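Chapter 6
Sorting and Storing Small Mixed Items

6.1 Scope of the chapter

The preceding chapters dealt with goods that arrive in known quantities and go to known places: linen, crockery, stationery in bulk. This chapter deals with the remainder. Every household, office and workshop holds a quantity of small articles that belong to no set, are used at irregular intervals and are seldom bought in more than ones and twos. Chargers, staplers, memory sticks, pens in cases, torches, spare keys and adapters are typical. In this book they are called small mixed items.

The chapter covers the choice of container, the order in which items are placed, the treatment of items with exposed metal parts, and the periodic review of contents. Labelling is touched on only where it affects the choice of container; the full treatment is in Chapter 8. Batteries, blades and medicines are excluded and must not be stored by the methods given here.

After working through the chapter, the reader should be able to select a tray of suitable depth, divide a mixed heap into working groups, and lay out a tray so that each item can be lifted out without moving more than one other.

6.2 Terms used

Tray: an open container whose depth is less than its shorter side.

Lift: the removal of one item from a tray by hand or tool, in a single movement.

Cover: the part of one item that lies over another. Cover is measured by eye as none, part or full.

Stander: an item stored on its end, normally against a wall of the tray.

Resident: an item that has a permanent place in the tray. An item without one is a visitor, and is either given a place or removed at the next review.

The terms resident and visitor follow the usage of Chrysikopoulos, whose course notes at Mestville were the starting point for this chapter. Iraklis Chrysikopoulos also used the word "lodger" for an item kept for another person. The distinction is useful in shared houses but is not needed here.

6.3 The open tray

The open tray is the usual container for small mixed items in frequent use. A lidded box keeps out dust, but the lid must be handled at each lift, and in practice it is left off or used as a second tray. A drawer is satisfactory where one is free. Its drawback is that the contents shift each time it is opened and closed, so that light items travel to the back.

The wall of the tray should be high enough to hold a stander upright and low enough for the fingers to reach the floor of the tray at an angle. Where the wall is too high, the hand must enter from directly above, and items lying close to the sides become difficult to grasp. Where it is too low, standers lean outwards and fall. The Tendham pattern of tray, used in the exercises at the end of the chapter, has an internal length of 14 cm and is adequate for five or six items of the kinds considered here.

The surface under the tray also matters. A bare polished top allows the tray to slide when an item is pressed or dragged against the wall. A cloth gives some grip and protects the top from scratches, but it must lie flat beneath the tray. A fold under one corner will tilt the floor, and rounded items will roll to the lower side.
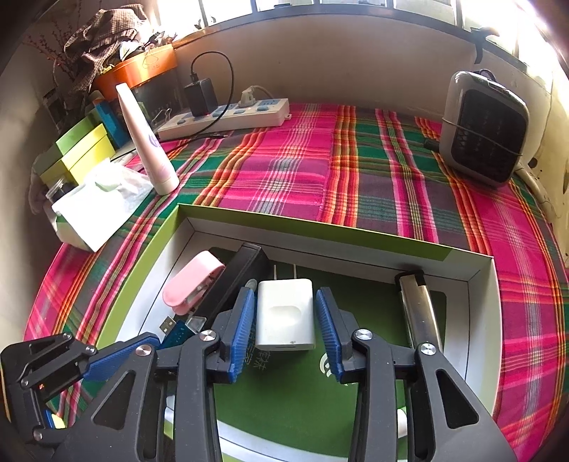 Department of Household Studies, Storage and Handling Section

6.4 Reading a mixed tray

Before a tray is rearranged, its present state should be read. The reader notes which items are lying down and which are standing, where there is cover, and which item would be lifted first. In the tray shown, the stapler and the long black case lie next to each other on the left, each at an angle to the walls. The silver cylinder with the black cap is a stander, placed against the back wall. The white power adapter lies flat with its two prongs pointing towards the back of the tray.

Three points of method arise from an arrangement of this kind.

First, a long item placed on the diagonal divides the floor into two areas that are awkward to fill. A diagonal is justified when the item is longer than either side of the tray. In all other cases the item should be turned through the smaller angle until it is parallel with a wall.

Second, a stander frees floor area but is the least stable item in the tray. It should be placed in a corner, where two walls support it, or between a wall and a heavier item. A stander against the middle of one wall is held on one side only.

Third, a small item such as a USB device should be kept clear of larger neighbours. Its size makes it the item most likely to end up with full cover, and an item with full cover is in most cases treated as lost and bought again.

6.5 Items with exposed metal

Plugs, adapters and connectors have metal parts that project from the body. These parts catch on cloth and cable, and they can be bent by a heavy article laid across them – a stapler is enough in the case of a light connector. The following rules apply.

(a) Place the item so that the projecting part points towards a wall, leaving a gap the width of a finger.
(b) Do not place a second item over the projecting part.
(c) Where the connector has its own cap, fit the cap before storing.
(d) Grasp the item by the sides of the body when lifting. Do not pull on the metal.
(e) Keep loose coins, clips and staples in a separate container.

Rule (d) applies equally when a tool is used. The two gripping faces should meet the body on opposite sides and at the same height. If one face touches first, the item will turn on the floor of the tray and may be pushed under its neighbour.

6.6 Order of placing

A tray is filled from the walls inwards. The recommended order is as follows.

1. Empty the tray completely and wipe the floor.
2. Set aside visitors.
3. Place the longest item parallel with the longer wall.
4. Place the heaviest of the remaining items in a corner.
5. Place standers in the corners still free.
6. Place items with exposed metal, following 6.5.
7. Place the smallest item last, at the front.

The order may be changed where one item is used far more often than the others. That item then takes the front position, and the smallest is moved to the side. No item should be placed with full cover for the sake of fitting one more into the tray. A second tray should be used.

6.7 Review of contents

A tray in daily use should be reviewed every 90 days. A shorter interval gives little benefit, as the residents will hardly have changed. With a longer one, visitors build up until the floor is covered. At each review the tray is emptied, each item is named aloud or on paper, and any item that cannot be named is put aside for identification. Chargers and adapters are checked against the appliance they serve. Those with no appliance are removed.

The record need be no more than a single line for each item, giving its name, its place and the month of review, for instance "stapler, left wall, August". A longer form of record, suited to shared offices, is given with the Horkier worksheet in Chapter 8.

Exercises

6.1 Empty a drawer or tray of small mixed items and divide the contents into residents and visitors. State the grounds for each decision in one sentence.

6.2 Lay out six items in a tray so that there is no cover. Repeat with the tray turned through a quarter circle, and note which items you would now place differently.

6.3 A tray holds 12 items, of which four have part cover and one has full cover. Describe how you would rearrange it using one further tray of the same size.

6.4 Compare the stability of a stander in a corner with that of the same stander against the middle of a wall. Tap the tray lightly on each side and record the result.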